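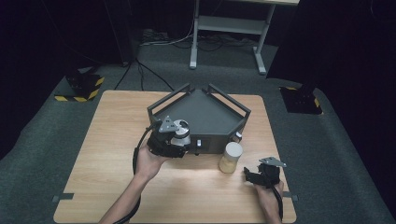 **1/** Small parts get lost on a bench for one reason: the bench is flat and everything on it has the same status. I've been rearranging my work surfaces since the summer and the rule that has held up best is one fixture, one consumable, nothing else. A dark gray tray fixture toward the back of a light wood-grain table, a small translucent jar with a white lid in front of its right corner, and the working area is defined. The hands stay in front. Posts below cover placement, height, jars, clamps, cables and floor.

**2/** Placement. Put the fixture back of center. Most people put it dead center, then work with their elbows behind their ribs. With the fixture set back, the forearms can rest on the near part of the table and the front face is at a readable angle. If the fixture has any knobs or latches on the front, turn it until you can reach them without lifting your forearm.

**3/** Do not push it to the back edge. Leave a hand's width behind. Things roll backward more often than forward, and a part that goes off the far side is a part you look for on your knees.

**4/** Tray recess. A flat recess beats a deep one for anything you pick up more than once an hour. Deep trays store well and pick badly. I had a deep Parska tray for two years and spent most of that time tilting it.

**5/** Side rails. I used to think of these as handles. They are more useful as a boundary. Set the rails at the left and right upper edges and you have a physical limit for where the hand travels. Lifting a loaded tray by its rails is a separate question, and my answer is to unload it first.

**6/** Jars. Small, translucent, white lid. Translucent matters more than clear: you only need the fill level, and scuffs don't show. White lids take a marker. I write the contents on the lid and the opening date on the base. Label on the side is a waste, your fingers cover it.

**7/** Jar position. In front of the fixture, on the side of your dominant hand, close enough that opening it is one movement. Mine used to live behind the fixture. I knocked it over every time I reached past the rail.

**8/** Lids stay on between uses. If that annoys you, the jar is too far away. Move the jar.

**9/** Table size. Roughly square is underrated. A long bench invites storage at both ends and within a week the ends have met in the middle. My square Lomia top is too small to collect anything, and that is the whole specification I care about.

**10/** Surface. Light wood grain is good for dark parts and poor for brass. For brass I lay down a sheet of gray Pladeck, matte side up. Glossy side up gives you a reflection of the ceiling lamp exactly where you are trying to read a thread.

**11/** Clamps. Keep them at the near corners, low, with as little as possible sticking out past the top. Check them with your hip before you check them with a wrench. If you can feel one while standing normally, rotate it under.

**12/** Tighten clamps in pairs, left then right, then left again. The first one always relaxes a little when the second goes on.

**13/** Floor. Carpet is quiet and kind to dropped parts. It also hides them. I keep a flashlight on the low shelf and lay it flat on the carpet to sweep. Anything taller than the pile throws a shadow.

**14/** Cables on carpet. Run them all to one side and let them meet at one table leg. Crossing the standing area is the thing to avoid. Tape lifts off carpet, so I use hook strips, cut short, every couple of feet.

**15/** Bases with hazard striping: leave the striping visible. I have seen people put a box on top of it because the plate was a convenient height.

**16/** Nazar Polishchuk asked whether a second jar is allowed. Yes, if it replaces the first one. Two open consumables on a small table means one of them gets the wrong lid.

**17/** Height. I set my top so the tray recess sits just under elbow level. Measure to the recess and ignore the tabletop, the fixture adds more than you expect. The Zakharchenko legs I use adjust in steps of 5 mm, fine enough for this.

**18/** Drawer dividers in December. I have opinions on foam.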